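Tuesday, afternoon. Two-arm table clearing, Wemora set-up

Carried on with the ordering test. The question is whether the policy does better when the demos always pick up in a fixed order (plates, then bowls, then the cup) or when the operator chooses freely. Hakim Simanjuntak did the free-order demos last week, I did the fixed ones. Total across both sets is now 2,063 episodes after throwing out the ones with dropped frames.

Both checkpoints ran on the same layouts, food left on the table as a distractor. 59 trials each. Arms reset to the same start pose before every trial, dishes laid out again by hand from the printed sheet.

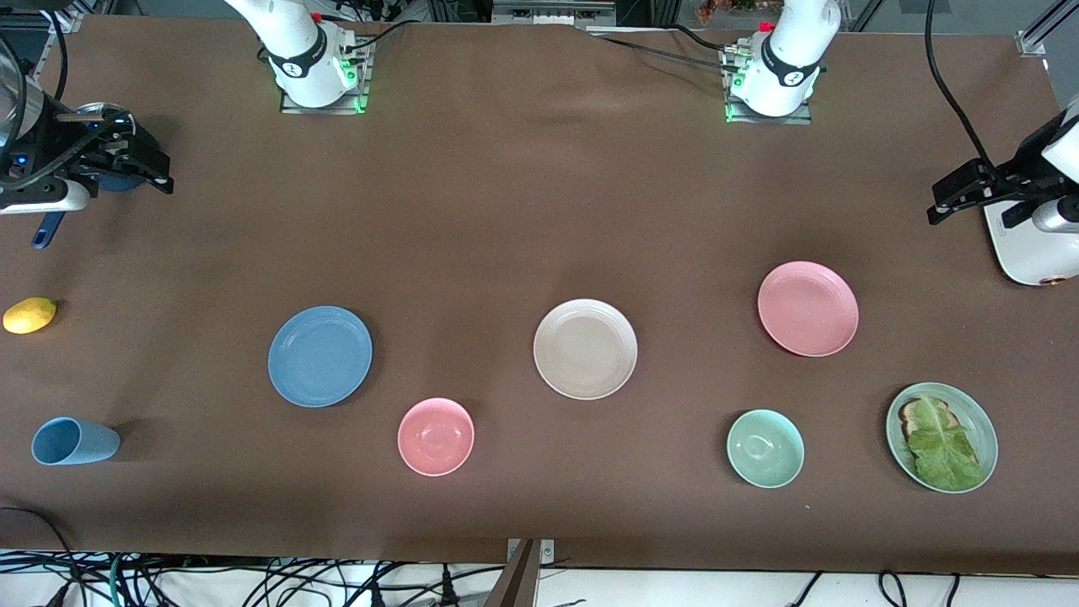
Fixed order finished 4 more trials than free order. I don't think that means much at this sample size. The failures are more useful. Free order hesitates when two plates are the same distance from a gripper, and in 7 trials both arms went for the same one and the safety stop cut in. Fixed order never did that, but if a bowl slips it carries on to the cup and doesn't go back.

Cup on its side is still the weak spot for both. The fingers close too high on the rim and push it along. Want more demos of that, with the opening facing different ways.

To do: rerun with the longer action chunk, same seeds. Ask Hakim whether his set has any retries after a slip, mine has hardly any. Copy logs to the Tarnholm drive before the next training job starts.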